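Grernau Deep Bin, long-term review

Storage and workshop > Bins and boxes

I have wanted to write about this bin for ages, and I realise that is an odd thing to say about a bin. We bought our first two when we moved into the unit in Sampaio Yard, and I liked them so much that I went back for more before I had finished unpacking the rest of our things. They hold blocks, mostly. They have also held offcuts, wet coats, a week's worth of packing paper and, one January, all the parts of a dismantled shelf. I am very fond of them!

The version I'm reviewing is the grey one, 26 litres, which cost me £41. There is a shallower bin in the same range and I'll say a bit about that further down.

First impressions

It is a plain thing. Grey, rectangular, open at the top, with walls that are tall for the size of the floor and slope outwards as they go up. No lid comes with it and I haven't missed one. Mine arrived nested one inside the other with a sheet of card between them, and I had to sit on the floor and hold the bottom one with my feet to get them apart, but that was a one-off. Since then they have come apart with a twist.

The first thing I noticed was how easy it is to see what you've got. I had been using some straight-sided tubs from Isley, the sort with a tight little lip, and anything at the bottom of those was in shadow and had to be felt for. With the Grernau the slope opens the whole thing up. You look down, you see the floor, you take what you want. Long pieces go in at an angle without catching on the rim, and you can get a hand down each side of them. I know this sounds like very faint praise. Try fishing a long block out of a narrow tub twenty times in an afternoon and come back to me.

What we keep in ours

The blocks are the main job. They're red and dark green, and they come and go all day, so they get dropped in, tipped out, pushed to one end, picked up again. I never stack them neatly in the bin and I don't think you should bother. A few at a time, lying flat on the floor of the bin, is how I like it. You could pile in a lot more than that, and Rui Antunes, who has the bench next to mine, fills his to the brim and seems perfectly happy. I find that once they are more than a couple of layers deep you are back to rummaging.

Colour helps more than I expected, by the way. Red against grey jumps out at you even late in the day with half the lights off. The dark green is harder - it sinks into the floor a bit, especially now that the floor is as grubby as it is. If I were choosing again I'd have something paler than the green, but that is a complaint about my blocks and the bin is blameless.

How it wears

Well, it wears. If you want a bin that looks new after a busy year, this isn't the one, and I should be straight about that given how much I'm gushing. The insides mark quickly. Ours has scrapes and thin black scratches low down on the far wall, a big pale scuffed patch on the right, and a floor covered in smears and stains with a grimy line round the edge. The left wall has got off lightly. I quite like the look of it now, in the way I like an old baking tray, but my colleague Lurdes Esteves winced when she saw it and asked whether it was clean. (It was not.)

None of this has made any difference to how it works. I haven't had a crack, and the walls haven't bowed. I dropped one down the outside steps with a full load in it, which was loud, and the worst of it was a fresh mark on a corner and a lot of blocks to collect from under a parked van.

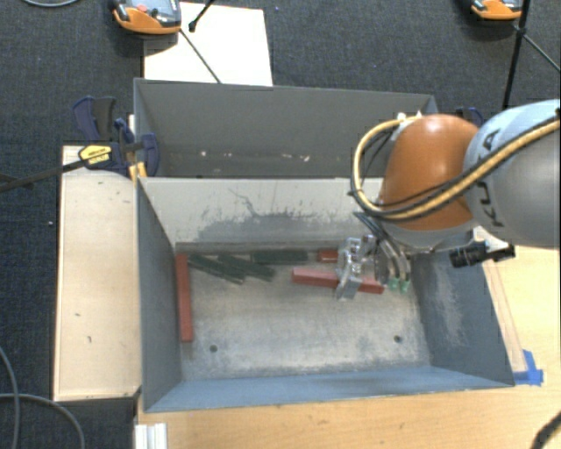

Cleaning

I'll keep this short, as my routine is not one to copy. I tip everything out, bang the bin upside down on the yard, wipe it round with a damp cloth and a squirt of washing-up liquid, and let it stand. The sloping walls make this a quick job and the cloth gets right down to the bottom. The edge where floor meets wall is the fiddly part. An old toothbrush does it, if you have the patience, and I usually don't.

The dark stains on the floor have never shifted for me. Britt-Marie Viklund left a long comment under my post about the Isley tubs recommending bicarbonate of soda made into a paste, left overnight. I tried it on one corner. That corner looked better for a week and then looked the same as the others. Thank you all the same, Britt-Marie, it has done wonders for my sink.

The white smears do come off with some elbow grease, and then they come back. I've stopped minding.

The holes

There are two small round holes in the floor, one towards each corner on the near side as I have it set up. For blocks they make no odds at all. For anything small they matter a lot. I lost a good handful of panel pins before I worked out where they were going, and found them in a neat little trail all the way back to the stores cupboard. If you want to keep screws or beads in one of these, put a tray in the bottom, or a bit of thick card cut to fit. I wouldn't tape over them. Tape lifts, fluff sticks to it, and then you have a worse problem.

The shallow one

I borrowed the shallower bin from Cristóvão Pinheiro for a fortnight to see whether it would suit the blocks any better. It's a good bin and it's easier on the wrists, as you aren't reaching down so far. What I missed was the height of the walls. When you drop a long block into the deep bin it can bounce or roll and it stays in. In the shallow one, every so often, a block would land on its end, tip over the side and go off under the bench. I gave it back and he has gone on using it for cable ties and gloves, and for that it's lovely.

If you have small children helping you tidy up, though, the shallow one might be kinder. The deep one is quite a stretch for short arms when it's up on a table.

Compared with the others

I've had three sorts on the go over the years. The Isley tub is cheaper and takes up less room on a shelf, and if shelf space is your worry then buy that. It's the better bin for things you put away and leave. The Deven crate is prettier than either and I do still have one at home for shoes, but the slatted sides let dust through and the corners of my blocks were forever poking into the gaps.

For things that go in and out all day long, the Grernau wins for me by miles. It stays put when you knock it. It doesn't mind being treated badly. You can see into it from where you're standing. Jonatan Kvam, who sells them along with a lot of other storage bits from his shop by the ring road, told me most of his go to garages and potting sheds, and I can well believe it. I'd love one for compost, only I'd have to admit to buying another.

Things I'd change

The price, a little. £41 is a fair amount for something this plain, and if you need several it soon mounts up. Jonatan knocks a bit off if you take more than one, so do ask.

I'd like a flat place on the outside for a label. The slope means a sticky label sits at a slant, and mine have all peeled from the top edge down. I've gone over to a paint pen, which rubs off too, only more slowly.

A paler floor would be nice for those of us with dark blocks. And they do take up a lot of bench, because of that generous slope - measure across the top before you order, as the base is a good deal smaller and it's easy to be caught out. I put two side by side on a bench I was sure they would fit and had to move the vice.

Would I buy it again?

I have, several times! Five stars from me, with half a star pinched back for the labels if the site would let me. If you're on the fence, get one and live with it for a month in the spot where you do the most picking up and putting down. Mine is at the front of the bench, and I wouldn't be without it.

Update: a reader asked whether the deep and shallow bins nest together. They do if the shallow one goes on top, but it perches a bit, so I wouldn't carry them that way.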